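Countertop Replacement: Frequently Asked Questions
Norow Kitchen & Bath
Reviewed by Pallavi Solanki

Do I really need new countertops?
Maybe not. We get plenty of calls from people who have one scorch mark and a salesman's brochure. Ask for a repair price first. If a shop won't give you one, call another shop.

Is "lifetime warranty" worth paying extra for?
Read it before you decide. Most of the ones we've seen exclude heat, stains, chips and anything near the sink. Ask whose lifetime it means, too. It is often the company's.

Why was my final bill higher than the quote?
Usually the quote left out the sink cutout, the tear-out and the plumber. An installed price should list all three. Be wary of a per-foot number given over the phone, ours included. Until someone has measured, it's a guess.

Can new tops go on my old cabinets?
Sometimes. Stone is heavy and old cabinet boxes are seldom level. Anyone who says "no problem" without opening a door and looking inside hasn't checked.

How long does it take?
Tear-out and installation are normally done in a day. The wait is for fabrication. In August we had one customer wait 40 days for a slab another supplier had promised in 20. Get the date in writing.

Can I choose from the samples on your site?
We'd rather you didn't. Screens shift color, and a four-inch chip tells you very little about a long run of counter.

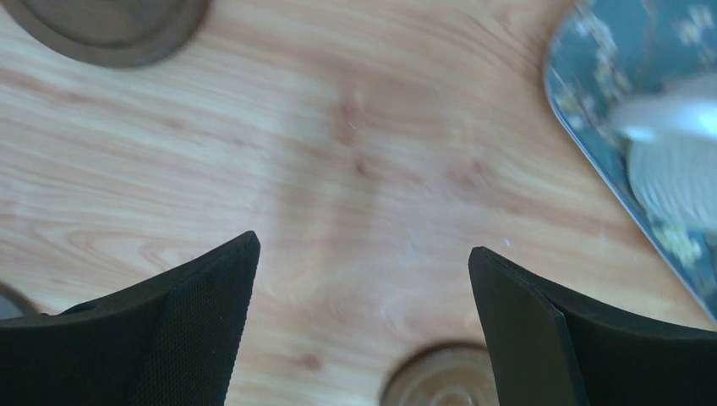
Ask to borrow a large sample and keep it in your kitchen over a weekend. Look at it in the morning and again at night with the lights on. Dilek Çınar at our front desk handles loans. The deposit is $100, and you get it back with the sample.

Does sealing stop stains?
It slows them down. Wipe up the wine anyway.

Do new countertops pay for themselves when I sell?
We can't promise that, and we don't trust the percentages that get passed around. Buy them if you plan to cook on them.

Page last updated 2023-12-08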